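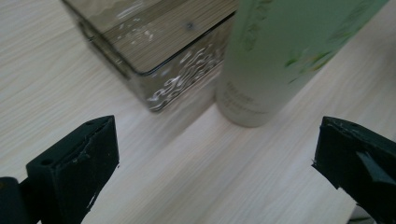

I cleared the table by the window in March and have been slowly deciding what lives on it. The clear box with the rippled front stays. I bought it from Kokkinos for 25 dollars, and the pattern hides a fair bit of clutter. The pale green bottle is mine for water, so it comes and goes.

Wiping down

Pale wood grain looks clean even when it isn't. I use a damp cloth and a drop of dish soap, then go over it again with a dry one, following the grain. It takes four minutes.

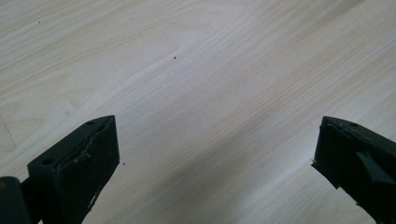
What goes back

Less than before. Pens and chargers moved to the hall drawer, and the mail gets sorted at the door. I'd like a tray in a grey colour, but the one I liked at Brernley was too long.
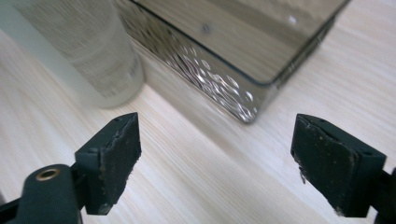

The table, with the tall frosted container at the back.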